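La table de Trerov

Je vous préviens, c'est une histoire de table, et il ne s'y passe pas grand-chose (ma sœur dit que c'est ma spécialité). Elle commence en janvier, le mois où j'ai repris la salle de Trerov avec son parquet qui craque, ses tubes au plafond et un bail que j'avais lu en diagonale. Le propriétaire m'avait laissé les clés dans une enveloppe et une facture de chauffage dans une autre. J'ai ouvert la première avec enthousiasme.

La table, je l'avais achetée à Ostum, chez Van Wijk, le marchand au bord du canal qui vend tout sauf ce que vous êtes venu chercher. Moi, je voulais une étagère. Je suis repartie avec une table en bois clair dont les bords font un léger ventre, comme si elle avait bien mangé. Le ticket disait : lot 406. Je l'ai payée 50 euros, livraison non comprise, et la livraison a coûté plus cher que la table, évidemment !

Mon idée était toute simple : la mettre près de l'endroit où l'on passe, avec de quoi manger un morceau, et voir qui s'arrêterait. J'ai posé une assiette blanche, une seule, ronde, parce que le reste du service était encore dans un carton dont j'avais oublié la couleur. Puis une bouteille à bouchon rouge et un gobelet. C'était maigre, je sais bien. Mais je suis restée un bon moment à regarder ça avec une satisfaction de châtelaine.

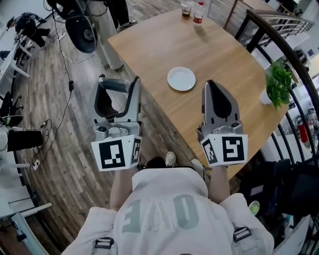

Pourquoi ne mettre qu'une assiette sur une table où plusieurs personnes peuvent manger ?
Parce que les autres étaient toujours dans leur carton, et que je ne voulais pas attendre de les retrouver pour inviter quelqu'un.

C'est ce que j'ai répondu à ma voisine du dessous quand elle est montée se plaindre du bruit. Elle a regardé l'assiette, elle m'a regardée, et elle est redescendue sans finir sa phrase. J'ai cru l'avoir vexée. Dix minutes plus tard, elle remontait avec un gâteau Zomano dans sa boîte, vous savez, ces gâteaux fourrés aux noix qui s'effondrent dès qu'on approche un couteau. Elle l'a démoulé au milieu de l'assiette, et la table a eu l'air habitée, d'un coup.

On a mangé debout, comme dans les gares. Elle m'a raconté que la salle avait servi à tout : des cours de danse, une réserve de tissus, une chorale qui chantait faux le jeudi et juste pendant les vacances. Je lui ai demandé s'il y avait déjà eu une table à cet endroit. Elle a réfléchi longtemps, en ramassant les miettes avec le doigt. Oui, a-t-elle fini par dire, une grande, très laide, et on posait toujours les bouteilles par terre pour garder la place des coudes.

J'ai trouvé la coutume idiote. Et puis le lendemain, en étalant mes papiers, j'ai fait exactement la même chose, sans y penser – j'ai pris la bouteille par le col et je l'ai mise sur le plancher. Elle y était très bien. Je l'ai même oubliée là jusqu'au soir, et j'ai dû contourner la table à petits pas, de peur de shooter dedans !

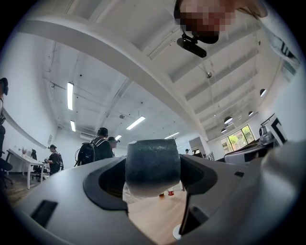

La bouteille à étiquette rouge, côté plancher.

J'ai pris l'habitude de regarder la salle de cette hauteur-là, assise en tailleur, le dos contre le mur. On n'imagine pas tout ce qu'il y a au plafond d'une pièce avant de s'être assis par terre. Des poutres blanches, des tuyaux qui partent on ne sait où, des lumières qui ne sont pas toutes de la même forme. J'ai passé une soirée entière à suivre un tuyau des yeux, et je l'ai perdu au-dessus d'une poutre. J'étais presque triste.

La voisine venait maintenant tous les soirs. On ne s'était pas dit nos prénoms, et passé un certain délai ça devient délicat de demander. Elle m'appelait « la dame à la table », je l'appelais « madame » avec une intonation affectueuse. Elle apportait toujours quelque chose : des clémentines, du pain noir, une fois un demi-fromage enveloppé dans un foulard qui ne s'en est jamais remis. Moi, je fournissais l'assiette.

Le carton, je l'ai retrouvé au bout de 14 jours. Il était bleu. Il était derrière la porte, bien sûr, et je le poussais chaque matin pour sortir. J'ai déballé le service, les creuses, les plates, les petites dont on ne sait jamais quoi faire, et je les ai toutes disposées sur la table en attendant l'heure. J'étais fière comme tout.

Elle est entrée, elle a vu ça, et elle a fait une drôle de tête.

– Vous attendez du monde ? a-t-elle demandé.

Elle avait déjà la main sur la poignée. J'ai compris qu'elle allait partir, qu'elle s'était mise dans la tête que la table n'était plus pour nous deux. Alors j'ai tout remballé devant elle, les creuses, les plates et les petites, dans le carton bleu, avec un bruit épouvantable. J'ai laissé la ronde au milieu. Elle a attendu que j'aie fini, puis elle a sorti de son sac une plante verte dans un pot blanc, pas bien haute, et elle l'a posée dans le coin en disant qu'il fallait l'arroser peu.

Je l'arrose trop. Elle a l'air de s'en moquer (la plante ; la voisine, elle, me gronde).
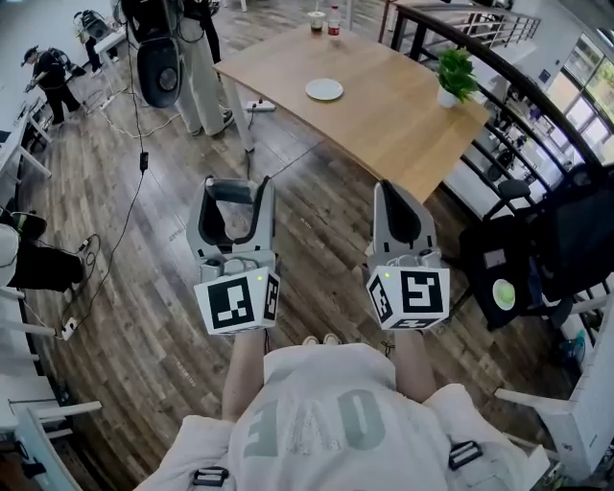
Page modifiée pour la dernière fois le 20/9/21

Depuis, on nous a proposé d'acheter la table. Un monsieur d'Ostum, bien habillé, qui prétendait reconnaître la main d'un menuisier de là-bas et qui en offrait 1 000 euros, somme qu'il a prononcée très lentement pour nous laisser le temps de nous asseoir. Or il n'y avait pas de chaise. J'ai regardé la voisine, qui regardait le monsieur, qui caressait le bord bombé du plateau avec deux doigts.

– Elle est prise, a dit la voisine.

Et elle a posé dessus un gâteau Zomano, en plein milieu de l'assiette. Le monsieur en a eu une part quand même. Il en a mis partout, et il a demandé s'il pouvait repasser.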